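Newsletter > Working Practice > Recording Standards

Revised rules for recording desk tasks

The Letar group has finished its update to the recording rules, and they apply to all sessions from 27 October 2021. Most of the text is the same as in July. The parts on paper handling are new, and they are the ones people asked for.

Wrist straps go over the inner sleeve, with the markers facing out. Push the outer sleeve back far enough that it can't slide over them. Cables run down the forearm toward the body and must leave the wrist free to turn.

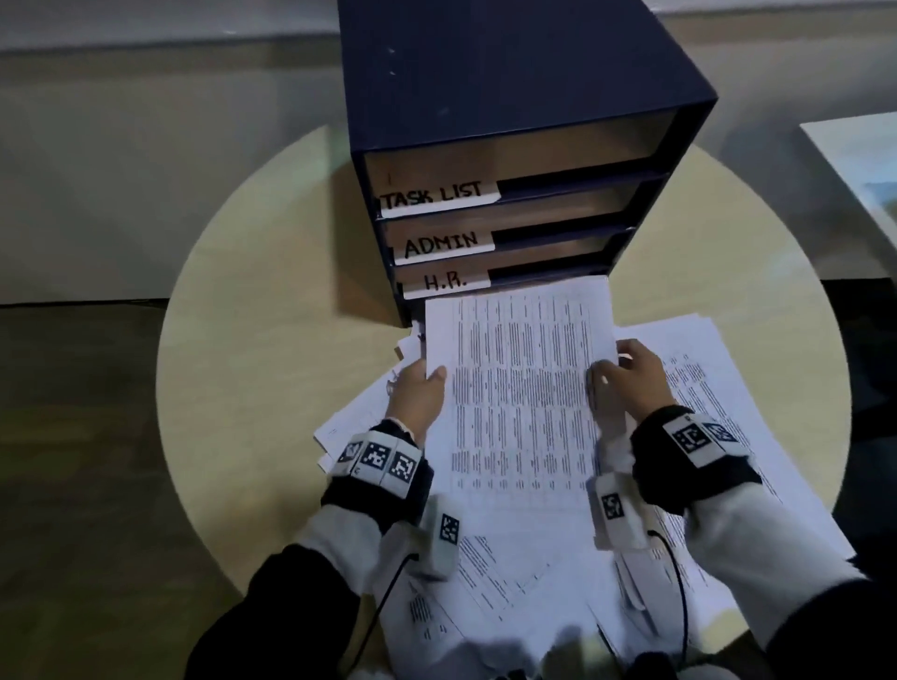
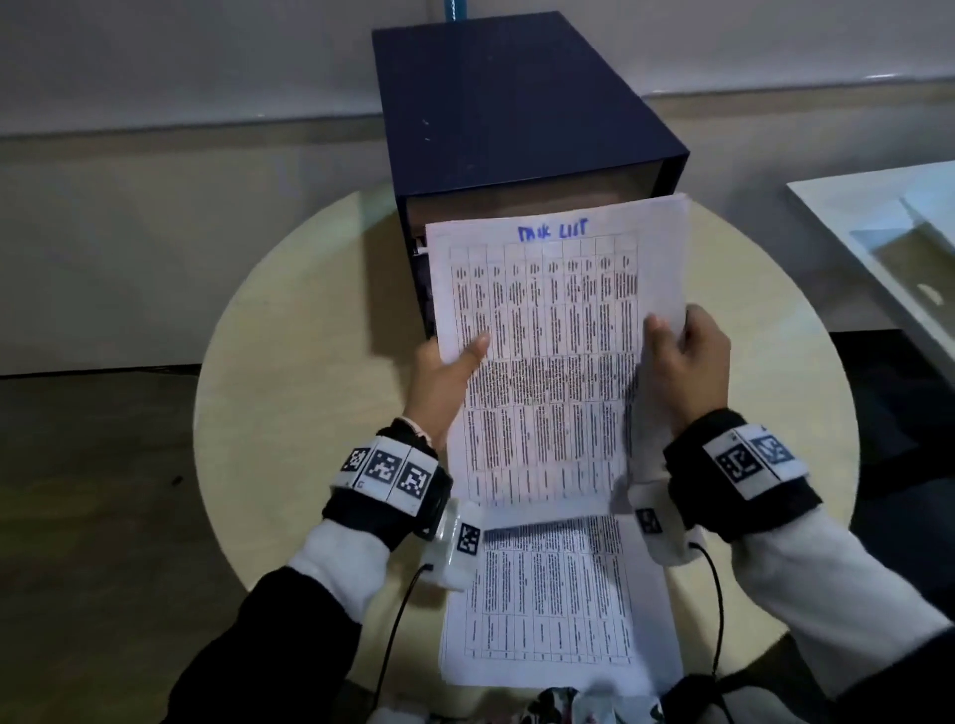

Sorting and filing printed sheets, wrist markers on.

Sessions are capped at 20 minutes, with two practice runs first. Printed material has to be cleared before it goes on the table - no real names, no pay or medical details. If a marker comes loose, stop and start a new file. Do not patch the old one.

Bushra Rizvi keeps the master copy and will take corrections.

Comments

Orestis Manolakis: Does the cap include putting the straps on?

B. Rizvi: No, it starts with the first task.

jafri_lab: Would like the sleeve rule printed on a card for new people.

Contact the editors | Copyright Letar | Back to top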